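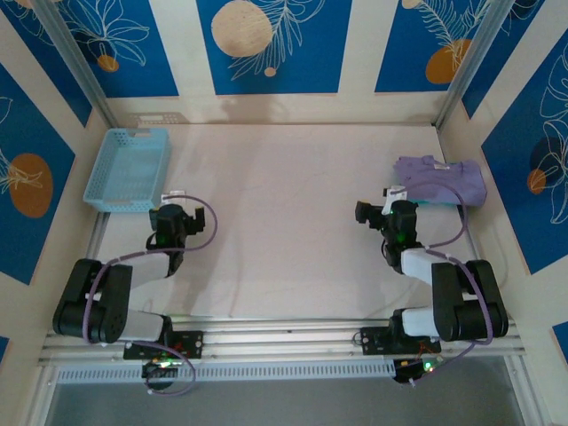

FILTSTEAD LAUNDRY LIBRARY OPENS ITS SECOND LOCATION IN VAKOTBRIDGE

Neighbors can now wash, dry, mend and swap clothes under one roof, seven days a week

VAKOTBRIDGE - The Filtstead Laundry Library is delighted to announce that its second location will open its doors this November in the old Chaimongkol bakery building, just across from the bus station. It has been a long road getting here, and we could not be happier to share the news with everyone who has asked us, over and over and always kindly, when we would finally come to this side of the river.

The new space has 20 washers, nine dryers and a long mending counter with good light and plenty of elbow room. Members can borrow sewing kits, irons and drying racks to take home for up to two weeks, and there will be a swap rail by the front windows for clean clothes that still have some life left in them - children's coats are especially welcome as the weather turns.

More than 134 households have already signed up, many of them families who have been making the trip to our Filtstead location by bus with their bags on their laps. We are so grateful for their patience!

The walls were painted with colors chosen by local residents and supplied by Fandeck, which also gave us the paint for the children's reading corner. The old bakery sign is staying right where it is, over the side door.
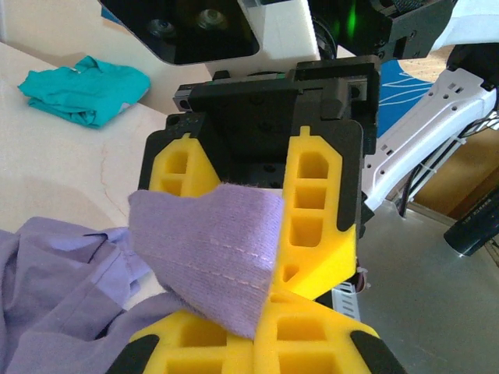
What does it cost to become a member?

Membership is $45 a year for a whole household, and that covers all borrowing and the use of the mending counter. Washing and drying are paid for by the load, at the same prices as in Filtstead.

Sign-up forms are available at both front desks. Doors open at 9 in the morning, and the coffee will be on.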